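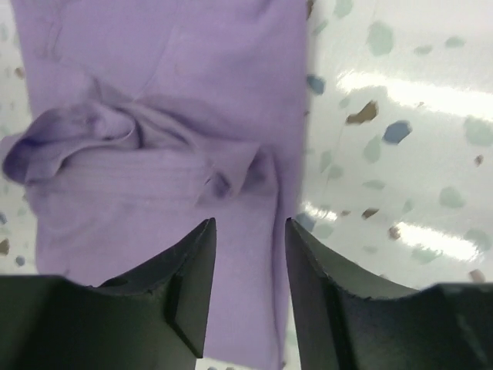 Trenow Household Helpers - Laundry & Wardrobe group

Lilac tops keep coming unfolded, any tricks??

Quick one as I'm about to do the Sunday pile. Got a lavender top, soft knit sort of stuff, and it will not stay folded. I do sides in, bottom up, looks fine, then I pick it up to put in the drawer and the middle goes all lumpy. Ends up a sausage with a crease in it. Shirts are fine. Jumpers fine. Just the thin soft ones.

Folding on the table with the speckly terrazzo pattern, which is shiny, so stuff slides. Tried a towel underneath - worse. Tried one of those Jiston folding boards my sister swears by, too wide for my drawers. Do I need to iron first? Really don't want to iron.

Drawer is 31 cm deep if that matters.

Uwe Petersen

324 views · 5 comments · Share

Volker Stöcker

No ironing. Smooth it with your hands, that's enough.

What I do with the thin ones - hold it up by the shoulders and give it one hard shake, then lay it face down. Flatten from the collar to the hem, palms flat, don't drag. Hem has to be straight befor you fold anything.

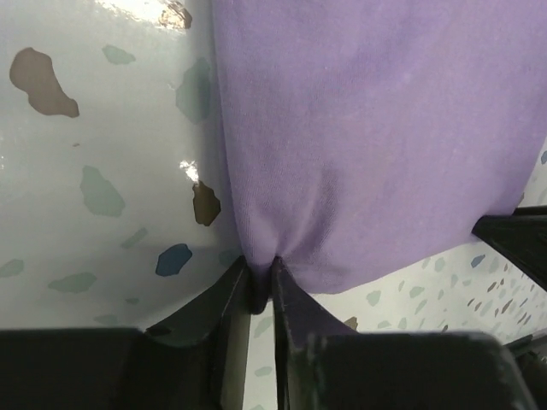

Then sides in, sleeves back on themselves. Fold up in thirds not halves, halves is where your lump comes from. When you pick it up slide your whole hand under, don't grab it by one bit or it all bunches up there. Had the same bother with my Sultine tops until I stopped pinching them by the hem.

Also shiny table is fine. You're probably pulling too hard.

2,207 people found this helpful · Share

Hinrichs

just roll them

Longer answer as someone will moan. Mine go like this

1. Everything in one pile, soft tops laid flat, not chucked. Put like with like if you can be bothered. I do colours together but thats just me. 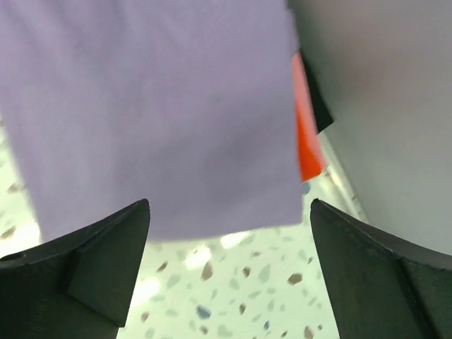 2. Fold in half longways, sleeves in. Roll from the collar down, fairly tight. Stand them up in the drawer, 31 cm is plenty. If they come undone theres too much room, shove some socks in the gap.

Not done a proper fold in years. Creases drop out when you wear it anyway, mostly. Wouldn't roll anything with a collar though, it goes a funny shape. Oh and don't leave them in the basket overnight, do it same evening.

1,571 people found this helpful · Share
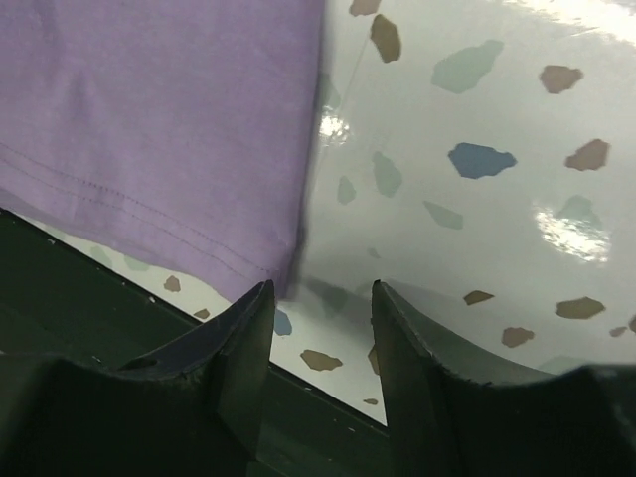 Uwe Petersen

Thanks both. Tried thirds and it's miles better, still a bit puffy at one side but goes in the drawer. Rolling didn't work for me, they all fell over - might need more socks. Does the thirds thing work on long sleeves or do they get too thick? Got a load of those to do before August is out.

2 replies · Share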